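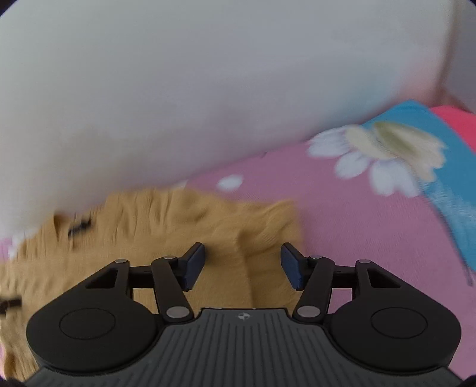
Tan knit on the flowered sheet, Fri 8 May

I have been trying to sleep better since February, when the heating in our building in Losstead got stuck on high for nearly 34 days. The heating was fixed. My sleep was not.

The first change was the bedtime. I used to go to bed whenever the show ended. Now the light goes off at the same time every night, weekends included. It took two weeks before I stopped lying there annoyed.

The second was coffee. I drink Leka dark roast and had been having four cups a day, the last one after dinner. I am down to two, both before noon. The headaches lasted five days.

I also bought a new mattress from Waltonari. It is firmer than the old one and my back likes it - my hips are still deciding. They give you 100 nights to send it back, so there is time.

The window stays open a crack now. The street is louder than I expected, mostly the Releck delivery vans, but the cooler air is worth it. Next I want to get the phone out of the bedroom, and for that I need an alarm clock.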